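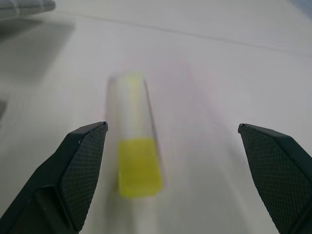 Pencil case clear-out, 20 Oct 2020

Quick one tonight, pics first and proper write-up whenever I get to it. Desk stuff again – pouches, markers, the bits that live at the bottom of the drawer. Zhenhua Luo asked what I use for the Villalobos sketch nights so here you go. Most of it is nothing fancy. Total spend on pens this year was 52 dollars, wich is down from last year. Favourite colours are still yellow and grey, sorry to anyone hoping for pink.

Rules for the kit: has to fit in one pouch, has to zip shut. Anything dried out goes in the bin, no second chances. Spare caps go in the old Asik tin.

Grey grid pouch next. Flat ones are best for my bag, the round kind roll around and take up half the pocket. 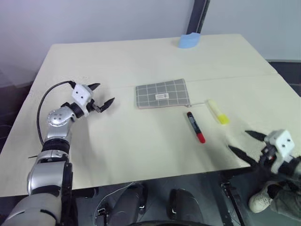 Grid pouch on the table, zip along the bottom edge, two markers beside it.

Markers always go in last, tips all facing the same way. Shaohua Jin does hers the other way up and we have agreed to disagree.

Still to sort – erasers, the Trastska notebooks, and a shoebox with 40 pencils that all need sharpening. Will add more pics in November if theres time. Comments are open, tell me what's in yours.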